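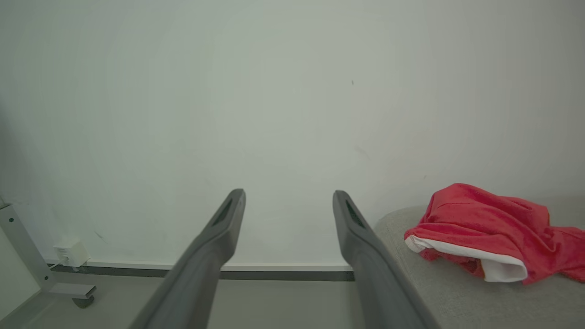
wall by the socket, small smudge upper right and the scuff low down

marit_vik
Moving out of the Postham flat in May. Do I touch up these marks or repaint the lot? Paint is Dostmont, pale grey green, 3 years old.

nighat71
Touch up. Small brush, done in an hour.

HuongV
Disagree – old paint fades, you'll get shiny spots all over. Do the whole wall.

marit_vik
Other bit, only specks realy

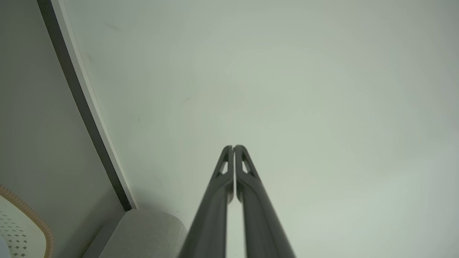 the other bit, specks and one small smudge

nighat71
Damp sponge. Not repainting for that!!

HuongV
Sponge first ok. Still say roller for the one with the scuff. Mine cost nearly 50 quid in the end

marit_vik
Ouch. Sponge tonight then, will see abuot the rest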